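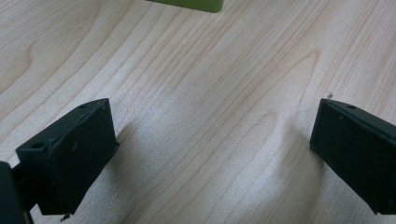 **Figura 3.** Superficie de trabajo de tono claro, con veta de madera.

### 3.2. Tamizaje familiar y diagnóstico de la enfermedad de Fabry

La enfermedad de Fabry se debe a variantes patogénicas del gen *GLA*, situado en el cromosoma X, que reducen o anulan la actividad de la alfa-galactosidasa A. El sustrato acumulado, sobre todo globotriaosilceramida, daña el riñón, el corazón y el sistema nervioso periférico. En los varones con la forma clásica, la medición enzimática suele bastar para orientar el diagnóstico; en las mujeres la actividad puede ser normal, y por eso en Somau se secuenció *GLA* en todas ellas desde el primer momento.

El programa partió de 20 casos índice y llegó a 600 familiares repartidos entre las consultas de Somau y Liltulel. ¡Pocas veces un árbol genealógico rinde tanto! Demirtaş reconstruyó las ramas maternas hasta la cuarta generación, y de ese trabajo salieron 50 portadores de una variante patogénica, muchos de ellos sin diagnóstico previo pese a llevar años con acroparestesias o intolerancia al calor.

Las muestras de sangre seca se remitieron al laboratorio Rurkon y los resultados se registraron en la base Yurt, que ya reunía 3000 fichas de otras enfermedades lisosomales. Poder cruzar ambas series fue una verdadera alegría para el equipo — permitió comparar los valores enzimáticos con controles procesados con el mismo método y el mismo lote de reactivos. Majimbun revisó sin conocer el genotipo todas las determinaciones próximas al punto de corte.

El hallazgo que más nos entusiasma afecta a las mujeres heterocigotas. Varias presentaban albuminuria o hipertrofia ventricular izquierda con actividad enzimática dentro del rango de referencia, y en ellas la liso-Gb3 plasmática resultó mucho más informativa. La dispersión dentro de una misma familia fue notable, incluso entre hermanas, algo compatible con distintos patrones de inactivación del cromosoma X, que no se estudiaron en esta fase. El análisis de la liso-Gb3 por tipo de variante se presenta en el apartado 3.3.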